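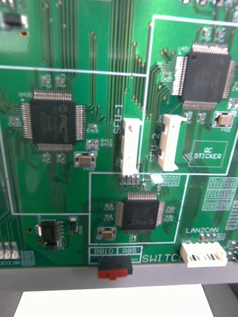
Damper Histograms and the Short-Track Late Model

Apr 13, 2021

A late model stock car on a half-mile oval spends most of its lap with the dampers moving slowly. Drivers tend to talk about the bumps, because the bumps are what they feel through the seat. The data says the bumps are a small share of the lap. Shaft speeds under 2 inches per second, where the car is rolling, pitching and settling, account for the bulk of the time, and that is the range in which most regional teams have the least information.

Trinidad Sarmiento has been working on that problem since February with the two-car Beltero team. She is the team's only full-time engineer. The cars run a conventional coilover package with a straight rear axle, and the rules at their home track, Vurkthorpe Speedway, allow data logging in practice but require the sensors to come off before qualifying.

What is measured

Each car carries four linear potentiometers, one per corner, mounted parallel to the damper. The logger records shaft position at 100 samples per second. Position is then differentiated to give velocity, and this step is where most of the errors enter. A noisy position signal turns into a very noisy velocity signal. Sarmiento filters the position channel first and differentiates second, and she uses the same filter on all four corners so that the results can be compared.

Sampling rate is a matter of some argument in the garage. At 100 samples per second the body motions are well covered. Wheel motions over a seam or a curb are not, and a peak value taken from such a file should be treated with care. Beltero does not tune on peak values.

Reading the histogram

The velocities are sorted into bins and plotted as the percentage of time spent in each. Compression is on one side of zero and rebound on the other. A car with equal damping in both directions gives a roughly even shape. Very few oval cars should look like that, as the left and right sides do different jobs.

On the Beltero cars the right front is the corner of interest. In the baseline setup it spent 55 percent of the lap in the lowest bins, with a long tail on the rebound side. The driver, Nico Valcárcel, reported that the car would turn in and then push from the middle of the corner to the exit. The logged trace agreed with him. The right front was compressing on entry and extending again before he had picked up the throttle, so load was leaving the tire early.

The first change was two clicks of low-speed rebound at the right front. It held the nose down for longer and moved the push toward the exit. A second change, a softer low-speed compression setting at the left rear, took out most of what remained. Both changes were run separately, on tires with similar lap counts, before they were run together. 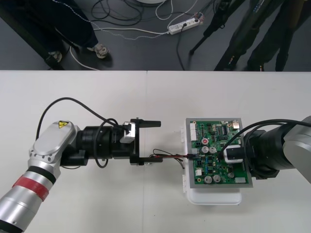
The shock dyno

A click is not a unit. Two dampers of the same model, built by the same person, can differ by more than one click at low speed. The team found this out when a spare went onto the second car and the balance did not carry over.

Every damper is now run on a Zenley crank dyno before it goes on the car and again after each race. The shaft is warmed first, and the seal drag and gas force are recorded and subtracted. The force curves are kept with the serial number. Matching is done at 1, 3 and 5 inches per second. Above that, Sarmiento accepts a wider spread.

Rebuild intervals were shortened as a result. The curves began to drop at low speed well before any oil showed at the seal. Valcárcel had not noticed the loss in the car.

Cost

Potentiometers, brackets and wiring came to just over $2,000 per car. The logger was already owned. Dyno time is rented by the hour from a shop near the track, and the team brings its dampers in as a batch.

Next steps

Beltero will run 32 laps of long-run testing per car at the next open practice, on one set of tires, with no changes between stops. The aim is to see how the right front histogram moves as the tires wear and the fuel burns off. Steering angle and throttle position will be logged on both cars. Brake pressure will be added when the second set of sensors has been calibrated.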